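Budgeting for a Two-Arm Bench Cell
Course handout, unit 4: Equipment planning and procurement

Scope

This handout covers the purchase plan for a small automation cell with two arms on a common rail, of the size that fits on a laboratory bench. It assumes you have read the notes on life-cycle cost and have a signed-off task statement. Without a task statement, stop at this point. Most overspending in student plans comes from buying reach and payload that no task in the statement calls for.

The arms are the first line in the budget and should be treated as one item each, priced with gripper, wrist camera, controller board and cable set included. Quotes that list the gripper separately must be brought to the same basis before comparison. In the worked case, Skotano quotes a complete arm and Halance quotes the arm bare, and the Halance figure looks better until the gripper and wrist camera are added back.

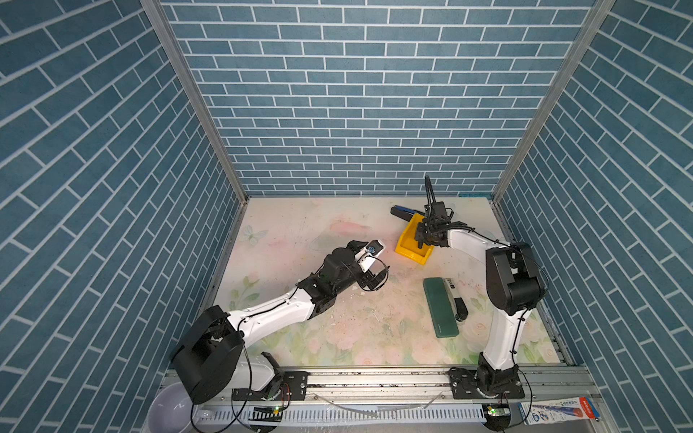
The second line is structure. Aluminium extrusion is sold by length, and the cut list should be prepared before the quote is requested, with corner posts, front rail and edging entered separately. Mounting plates are a machined part and carry their own lead time. Allow for slotted trunking along the front of the rail. Students regularly leave it out and then buy it at retail price in the final fortnight.

Wall and floor coverings are a consumable. Enter them under operating costs, with a replacement interval. A printed mat under repeated contact will scuff and collect debris, and a plan with no replacement mats has assumed a surface condition it can't maintain.

Working figures

The Cartwright allocation for bench equipment in the worked case is expressed in planning units, so that the exercise doesn't date with exchange rates. The total is 300 units. The two arms, on the complete basis, take 196. Structure, power, spares and consumables share the remainder, and any plan that commits more than 70 units to structure and power together is returned for revision. Contingency is held back from the spares line and may not be spent on task objects.

Task objects

Handled objects are cheap and badly planned. Small bins, hand tools, cartons and cleaning items vary in stiffness, surface and mass, and the gripper selection depends on them. Buy duplicates at the outset — a discontinued item partway through a trial invalidates the comparison. Record supplier and part number for each, including items bought at a supermarket.

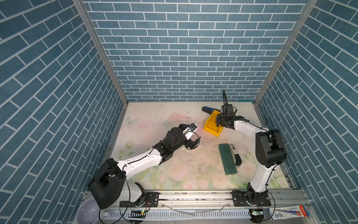 Cartwright campus, February

Revisions to the unit. The spares section has been rewritten following last year's marked plans. Spares are now classed by consequence of failure, and unit price no longer enters into the classification. A gripper finger set is a low-cost part that halts the cell. A controller board is moderate in cost and also halts the cell, or half of it where each arm has its own board. An extrusion offcut halts nothing and should not appear in the list at all.

Cables deserve a separate entry. Wrist cables flex on every cycle and should be costed as wearing parts, with one full set held per arm. Corrugated hose and drag chain are to be quoted with their end fittings. State the minimum bend radius from the data sheet and check it against the wrist at full rotation, as a cable bought to the wrong radius is a repeat purchase.

Planning software. The Orby worksheet remains the required format for submission. Enter lead times in weeks, entered against the order date and not the approval date. The worksheet does not check that the structure arrives before the arms. You must check this yourself.
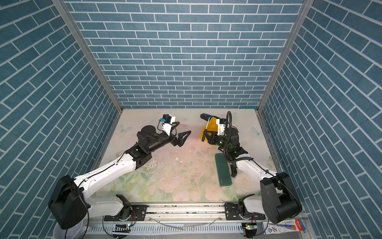

Unit Coordinator, Automation Equipment Planning
Cartwright

Submission requirements

Submit the completed worksheet, the cut list and a one-page justification. The justification should state which arm was selected, on what basis the quotes were compared, and what would be dropped if the allocation were reduced after approval. Marks are given for the order of the cuts.

Two arms sharing a work area require a clearance check at the planning stage. Draw both reach envelopes on the floor plan, mark the overlap, and state whether the task needs both grippers inside it at once. If it doesn't, a single arm is the cheaper purchase and the plan must say why it was rejected.

Freight, commissioning labour and operator training are included in the allocation. GST is not. Late plans are handled under the standard unit rules.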